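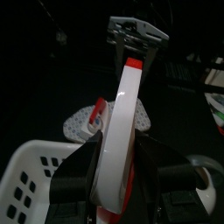

Household Testing Group Questions "Lifetime" Claims on Everyday Goods

STADARI, Jan 12, 2018 — The Alarcón Consumer Bench, an independent group that checks what is printed on product packaging against what buyers get, today released its review of lifetime guarantees on small household goods. The group looked at 965 products sold in stores and online. It found 17 guarantees it would be willing to describe as lifetime in the sense most shoppers understand the word.

The review covered kitchen tools, desk supplies, flashlights, umbrellas, luggage locks and other items that usually sell for less than the cost of a dinner out. All of them carried the word "lifetime" on the box, on a hang tag or on the seller's website. Staff then asked for the full written terms. In many cases that was the hardest part of the job.

"A lifetime guarantee sounds like a promise," said Nayeli Urrego, who directed the review. "When you read the terms, you find out it's the lifetime of the product. The product breaks, its lifetime is over, and so is the guarantee. I'd like to meet the person who bought something thinking that was the deal."

The Bench says wording of that kind was the most common problem it found. Other terms asked the buyer to pay shipping both ways, and on cheaper goods the postage came to more than a new one would cost. Several required the original receipt, the original packaging and a registration card mailed within a short time of purchase. A few excluded "wear," "use" or both. The Bench wrote to those sellers asking what was left to cover and has not had an answer it could print.

Then there is the matter of who stands behind the paper. Some guarantees named a company that no longer answers its phone. Others named a distributor that had stopped carrying the line and sent callers back to the store where they bought it, and the store sent them back to the distributor.

The group also looked at what happens when the terms are good. It filed 20 claims on worn or broken items, using ordinary buyers' names and addresses and following each seller's instructions to the letter. Six were settled with a replacement or a refund. The rest were refused, left without a reply, or closed with a discount code toward another purchase. The Bench does not count a discount code as a settled claim, although three sellers have since written to say that it should.

Sellers have argued that the word is well understood in the trade and that shoppers can read the terms before they buy. The Bench is not convinced. Most of the terms it collected were not on the package at all, and some could only be had by email after giving a phone number and a date of birth.

"They tell us people know what it means," Urrego said. "Fine. Then print what it means on the front, in the same size type. We have made that offer to every company in the review and we're still waiting for the first one to take it up."

The Bench is careful about how far its findings go. It did not test whether goods with weak guarantees wear out sooner, and it does not claim that they do. A plain 1-year guarantee that gets honored may well serve a buyer better than a grand one that doesn't. The review makes no ranking of brands, and the group does not license its name for use on packaging.

Readers who want to check a guarantee before buying are advised to ask for the terms in writing, look for the words "of the product," and find out who pays the postage. Keep a copy. Terms on websites were changed during the review, in some cases after the Bench had asked about them.

The full review, titled the Skamel Report after the street where the group has its office, is free on request. A follow-up on extended service plans for small appliances is due in September.

Press contact: Nayeli Urrego, Alarcón Consumer Bench, Skamel Street, Stadari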